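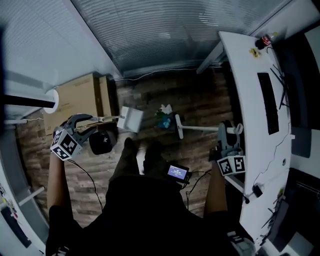 Bereaved customers of the Pillinham Building Society should expect to wait less time for access to a relative's savings under arrangements introduced in July. The head of the Society's estates service, which operates from the Fairweather office, described the previous position as "well short of what families were entitled to". The service occupies one floor of that office, where the aisles are narrow and a small white cup-shaped object is as likely to be found at hand as a file. At the start of the year, 511 estates were awaiting a decision. By the time of our interview the number had fallen to 298.

"The delay was seldom caused by a difficult case," the head of service said. "A death certificate would arrive at a branch, be copied, and then be sent to a second team, who would ask the family for it again. We were asking people to prove the same fact twice."

Under the new procedure, a certificate shown at any branch is recorded once and returned to the family at the counter. The executor is then given a single point of contact, and a written acknowledgement is issued within 48 hours. Accounts held jointly are transferred to the surviving holder without a separate application.

Asked why customers of the former Hultmont branch had waited longest, the head of service said that its records had been kept on an older system and had to be checked by hand. "Those files should have been moved before the branch closed. They were not, and we have written to each family affected."

The Society has also replaced its claims software with a system known as Nando, which shows staff every letter sent and received on an estate. Complaints about lost papers are now reviewed by a manager within 4 working days.

The head of service declined to say whether interest would be paid on sums released late. "Each case is being considered separately. Where we held money longer than we should have, the executor will hear from us in writing."

Executors who have not received an acknowledgement may ask at any branch for the name of their contact.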